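The workshop at Gavgate opens at seven in the morning, and by the time I arrive the kettle has already been on twice. The woman who runs Masri, a two-person business that repairs and refinishes old tables, has been doing this work since she left a job in insurance. She asked for her name to be left out of this piece. "People ring the firm, they don't ring me," she says. "I'd like to keep it like that."

Most of her customers have a kitchen or dining table that came from a parent or a grandparent. They want it usable again. They often arrive with a fixed idea of what it should look like, and her first job is to find out where that idea came from.

"They've seen a picture of something very pale," she says. "Then they bring me a dark table and ask for that. Sometimes I can do it. Sometimes the wood is dark all the way through and I have to tell them to like it or sell it."

She charges by the job. A plain top, sanded and oiled, costs less than people expect. Legs and rails cost more, as they take longer and have to be done by hand. The largest bill she has sent was for £3,907, for a table that had spent several winters in a barn with its leaves stacked underneath it. The family had been quoted £3,000 at the start and she phoned them before going over it.

"I always phone. If you put an extra nine hundred pounds on a bill without warning, you deserve the argument you get."

I ask what people most often do wrong at home. She answers at once: spray polish. It leaves a film that builds up over the years, and new finish will not take to it. After that come hot dishes, and after that felt-tip pens. She doesn't mind the pens. Her own table at home has a row of sums along one side from when her son was learning to add up, and she has left them there.

She is less patient on the subject of sanding. A customer last February had gone over a veneered top with a belt sander and gone straight through it in two places. "He knew before he got it here. He'd put a blanket over it in the van." She replaced the whole veneer.

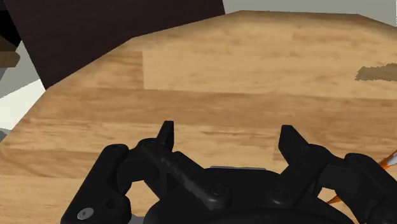
*A honey-brown wood-grain tabletop, with a paler section across the planks.*

Matching colour is the part she finds hardest to teach. Her business partner came to her from Bandier, a joinery firm that made shop counters, and was already better than her at cutting and fixing. Colour took him two years. New wood put next to old will change as light gets to it, so a patch that matches on the day of delivery may stand out by the following summer. She now mixes a little darker or lighter depending on the wood, and keeps offcuts on the windowsill with the month pencilled on the back.

"I can't tell you exactly what it'll do. I can tell you what the last one did."

They use an oil called Fandora on most kitchen tables. She has tried others and went back to it mainly for the smell, which is mild enough for her to work with the doors shut in winter. It needs a thin coat, a day's wait and another thin coat. Customers who want to keep it up themselves get a small jar and a sheet of instructions, which she suspects are both put in a drawer.

Would she advise anyone to take up the trade? She thinks about it for some time. The money is steady but small, and her shoulders hurt. She likes being able to finish something. In insurance, she says, files were closed and then opened again.

On Saturday she has a delivery to make, a drop-leaf table going up to a second-floor flat with a turn in the stairs. She has measured the turn and the table, and she is taking the legs off anyway.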